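Chapter 11
Making Holes

Before you start
You should have read Chapter 4 (Measuring and Marking) and have a pencil that has been sharpened within living memory. You will need a drill, a set of twist bits, two or three masonry bits, a bradawl and some scrap to practise on.
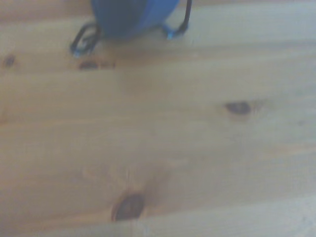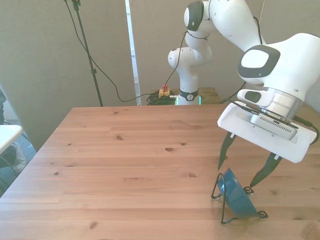

A hole is the simplest thing you will be asked to make on a building site, and for that reason it gets the least thought. Most people learn to drill by being handed a drill. They find out which way the trigger goes, they find out about the reverse switch by having it in the wrong position, and after that they consider themselves trained. Then they meet a knot. The tabletop in the second picture has three dark ones among its pale boards, one of them towards the centre, and if your pencil mark landed beside any of them you would do well to move it. A knot is denser than the wood around it, and its grain runs a different way, so a bit that starts on its edge will slide off down the easy side and carry on with perfect confidence in the wrong place. Seams between boards are nearly as bad. A screw hole on a seam belongs to both boards and holds neither.

By the end of the chapter you should be able to choose a bit for timber, brick and glazed tile; start a hole where you meant to; drill to a set depth; and stop before the other side falls off. The last of these is called controlling breakout, and it accounts for a good share of the fresh paint you see around pipes.

11.1 What the bit is doing

It helps to stop thinking of drilling as pushing. A twist bit in timber is cutting. Two small edges at the tip shave the wood away, and the spiral grooves, called flutes, carry the shavings up and out. When the flutes are packed full the shavings have nowhere to go, the bit rubs, the hole heats up and there is a smell of toast. Lift the bit out every so often while it is still turning and the shavings will clear themselves.

Masonry is another matter. A masonry bit has a hard tip with a fairly blunt edge, and it breaks the brick into dust by hitting it many times a second. The spiral still lifts the waste, but hardly anything is being sliced. If you use a masonry bit on pine you will get a hole, in the sense that a dog gets into a bin. If you use a wood bit on brick you will get a shorter wood bit.

Glazed tile needs a third approach. The glaze is hard, smooth and easily cracked, so the bit has to grind through it slowly with no hammering at all. Hammer action is for later, once you are through the tile and into the wall, and even then many fixers prefer to leave it off until the bit is well clear of the back of the tile. Check the switch. Then check it again, as it will have been knocked in the bag.

11.2 Starting in the right place

Every wandering hole begins with a bit turning on a surface it has no reason to stay on. The cure depends on the material.

In timber, press a bradawl into the centre of your pencil cross. Set the blade across the grain, so that it cuts the fibres where a blade set along them would prise them apart. The dent need only be deep enough for the tip to sit in.

In brick, begin with hammer action off and let the tip make a small cup before you ask anything more of it. Keep out of the mortar joints if the fixing has to carry weight. Mortar is easier to drill, and this should make you suspicious of it.

On tile, put a square of masking tape over the spot and mark the tape. The tape gives the tip a little grip and gives you a line you can see, pencil on glaze being mostly a matter of faith.

11.3 Depth, and how people guess it

The usual depth gauge is a flag of tape wrapped round the bit. It works well for the first few holes. After that the tape creeps upwards, a little each time, and the holes get deeper without anyone deciding that they should. A clamp-on stop is better. If you must use tape, measure it again after every few holes.

A depth stop tells you nothing about what is behind the surface. Before drilling into any wall, use a detector, look for sockets, switches and taps, and assume that cables and pipes run straight up, down and sideways from each. Some do not, because the last person on the job had other ideas, so treat a clear reading as good news and still go steadily.

Case study: the shelf at Rallis House

Elias Najjar and Geetha Chettiar were fitting a long shelf in a ground-floor store room. The drawings gave the wall as brick. Elias drilled 4 holes without trouble, using the hammer action, and at the next one the drill went in up to the chuck. The far end of the wall turned out, when the plaster was opened up, to be board on timber studs, where an old doorway had been filled in. Geetha had noticed earlier that the wall sounded different there, and had put it down to the radio.

The repair took more than 15 times as long as the hole. They patched the board, found the studs and moved the last two brackets to suit. The shelf is a little uneven in its spacing and has held ever since.

For discussion
What could have been checked before the first hole was drilled? Who should have said something about the sound, and when? Would a depth stop have helped?

11.4 Breakout

When a bit leaves the back of a piece of wood, the last few fibres have nothing behind them and tend to be pushed off in a flap. Clamp a piece of scrap tightly against the back and drill on into that. With a flat bit, you can stop as soon as the point shows through, turn the work over and finish from the other side, using the small hole as your centre.

Practice task
Take an offcut of softwood with at least one knot in it. Mark a line of evenly spaced crosses that passes over the knot. Drill every cross, using the bradawl for half of them and trusting to luck for the rest. Lay a straight edge along the finished holes and write down how far each one has strayed from the line. Keep the offcut, as you will need it again for the work on plugs and pilot holes in the next chapter.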